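Operators wanted for simulated table work – part-time, Brovcombe

We are looking for people to steer a simulated robot by hand so that a learning system has examples to copy. You sit at a desk with two hand controllers, take on a short task at a table that exists only on screen, and do it again with the objects moved. Each attempt is recorded from start to finish.

We won't tell you this is the future of anything. Most of what has been promised about robots learning household jobs has yet to turn up in a household, and our last batch of 100 attempts taught the system mainly to hesitate. We think better examples will help. We would like to find out.
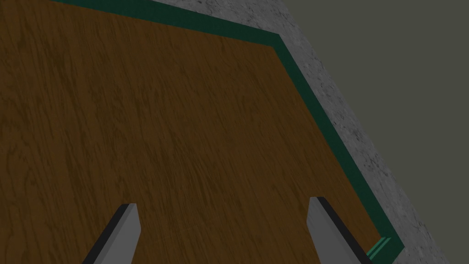 Do I need to have worked with robots before?
Patience and steady hands matter more, and we train everyone for the first 3 sessions at full pay.

What the work involves:

Sessions start on Monday and run through December. Expect 20 attempts in a session, with a break whenever you want one. Failed attempts are kept and marked as failed. Please don't tidy them up or quietly start again – we have had enough flattering data from suppliers who did.

You will also write a line or two on each attempt. "Went fine" is no use to us. "Closed too early, had to go back" is.

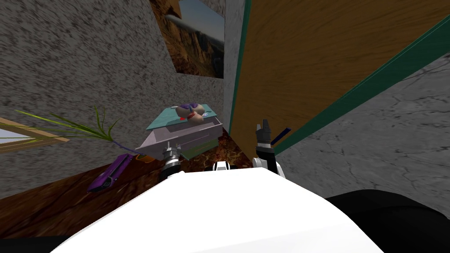 Two-gripper task in the simulator, box held over the table.

Who should apply:

Anyone over 18 who can sit comfortably at a screen and will say so when a task makes no sense. Several of them don't. Gamers are welcome but shouldn't expect to be quick, as the arms lag and the grippers are clumsy. If you believe everything you read about machine learning, Nele Stöcker will be glad to talk you out of it at interview.

There are 20 places. Send a short note saying when you are free to Cosimo Lombardi at the Brabec office. No CV and no covering letter about your passion for innovation, please.

Recent notices
Part-time transcript checker, Brovcombe
Night porter, Naravska House
Tumine project: desk researcher (filled)
Bench technician, maternity cover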